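Stations > Orley > Manager's Diary > May

May, Orley Livestock Station
Entered by Lamisi Kwofie, Station Manager

The morning feed round was completed by 6:40. The goats in the lower yard were slow to come to the trough, and Mr. Agbenyega reports that two of the older does left their grain. He has moved them to the small pen beside the crush, where they will be fed apart for four days and looked at again.

The main business of the day was the mineral supplement. The Station has been giving the Jollari loose mix to the 31 ewes in the east paddock for the past month, and the covered tubs have now been emptied and weighed. Intake was higher than the label allows. Ms. El Ouafi believes that the tubs nearest the water point are visited too often and has asked that they be moved to the far fence. I have agreed to this. The Ackah blocks will stay in use for the rams, as before.

Mr. Hajji called from the Trirach store at noon regarding the hay. Of the 60 bales ordered, 30 are ready and will be sent on the first truck. The rest must wait until the second barn has been cleared. I informed him that we cannot accept any bale with mold at the core, and that the driver should expect several to be opened at the gate. He did not object. The invoice is to be divided between the two deliveries.

The float valve in the east trough has failed again. A new one was fitted after lunch, and the old one has been kept for parts. The trough itself needs scrubbing before the warmer weather. 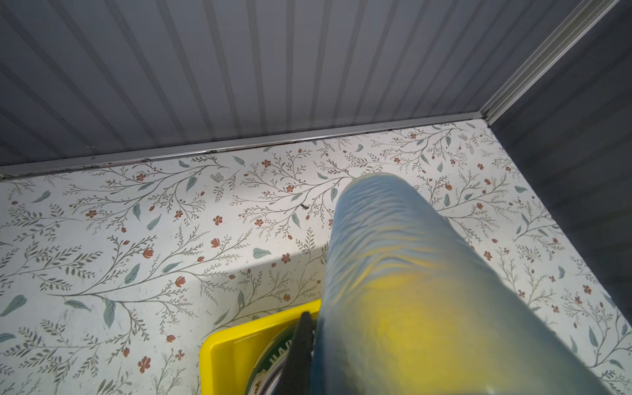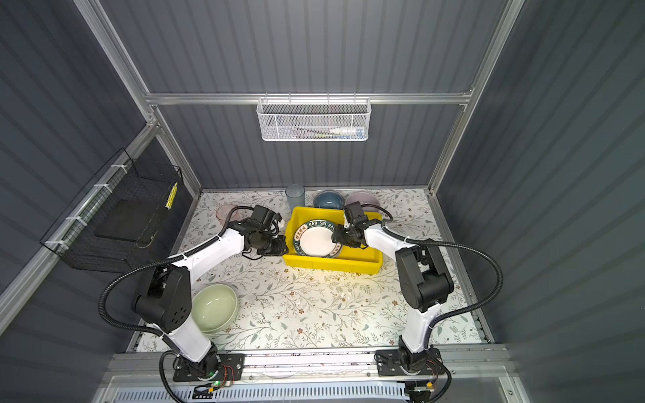
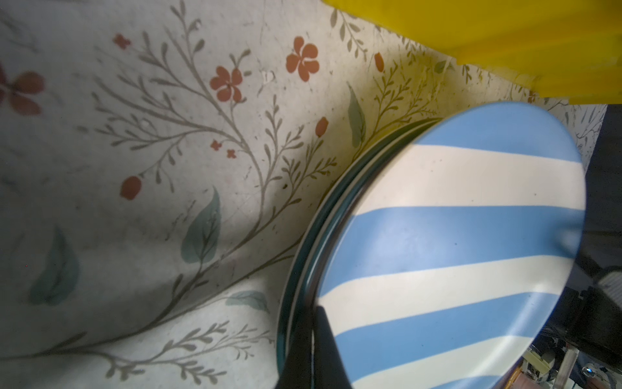 Ms. Opoku submitted her hoof records late in the afternoon. She found soft horn on several of the ewes that stand at the wet end of the paddock, and asks for gravel to be laid there. The request is reasonable, but the gravel budget was spent on the lane in March. I have asked her to fence off the low corner for now and to keep the footbath in its usual place by the race.

The yard gate was checked at 7:15 in the evening. The lower hinge pin is worn and must be replaced before the rams are moved. The two does had eaten half of their evening grain. Mr. Agbenyega will take the early round again tomorrow.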